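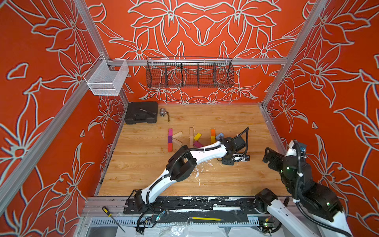

Ticket 2702 - Long basket keeps creeping along the rail
Status: Open, waiting on part
Product: Mellen rail baskets (one small white, one long black with dividers)
Opened by: Danylo Hutsuliak

First message

Hi all! I've got the two wire baskets up on the crossbar at the back of the table, the one in front of the orange wall with the big white lilies. The little white one on the left has been perfect since day one. The long black one near the middle is driving me nuts. Every time I put anything heavier than a pencil in it, it slides toward the right, and by the end of the afternoon it's leaning with one hook half off the rail.

I measured it yesterday and it had gone 53 mm between lunch and closing up. I put a pencil mark on the rail to be sure I wasn't imagining it (I wasn't).

The photo has both baskets on the rail, with the wooden blocks out on the table. Those blocks are what I want to keep in the black one, sorted by color, which is why I bought the kind with compartments in the first place. Right now they live on the tabletop and I spend half my time moving the pink one out of the way of something else.

Stuff I already tried:

- Took the basket off and hung it again. Good for an hour, then same thing.
- Wiped the rail with a damp cloth and let it dry. No change.
- Swapped the hooks left to right. It got slightly worse, if anything, so I swapped them back.
- Wrapped a rubber band around the rail next to each hook. This helped a lot, but it looks awful and one band snapped in December.

Is there a proper stopper for this thing? The box came with 4 little rubber caps and no instructions, and I figured they were feet.

Danylo

Reply from Pak-hei Chiang, Mellen support

Hi Danylo, thanks for the photo, and I love the lilies! Those caps go over the hook tips, on the part that touches the rail. Two per hook. They aren't feet, though you're a long way from the first person to stick them underneath.

Could you try them and then load the basket with something you know the weight of? Start in the middle compartments and work outward. Also please check the rail with a level, end to end, with nothing hanging on it.

Update, Danylo

OK, caps are on. They were a pain to push over the tips until I warmed them in a cup of hot water, after which they went on in about a second. You might want to put that in the box.

I loaded 431 grams of blocks, weighed on the kitchen scale, middle first like you said. It stayed on the pencil mark all morning. Then I filled the far right compartment as well and it crept again, only a few millimeters this time.

Checked the level too. The rail is a hair low on the right! I loosened the bracket on that side, nudged it up, tightened it again, and now the bubble sits dead center. I moved the black carrying case from the back left corner while I did that, plus the ball valve with the chain that sits next to it, and they're both going back there as soon as I've dusted.

Reply from Pak-hei Chiang

Great, a low end would do exactly that. One more thing to look at: is the bottom of the black basket touching the wall when it's full? If it swings free, the hooks walk a bit every time the table gets bumped.

Update, Danylo

It swings free. I can get a finger behind it, easy. I folded up some felt and tucked it back there, and with the felt in and the rail level it hasn't moved since 9 this morning, right compartment full and everything. The felt does fall out when I lift the basket off, so I'd still like the real spacer if you sell one. The Semeniuk shop had one by Steda but it's for a round rail and mine's no good for that.

Reply from Pak-hei Chiang

We do have a clip-on spacer, and I've put a pair in the mail for you, no charge. Leave the felt in until they show up. I'll keep the ticket open, so just reply here once they're fitted.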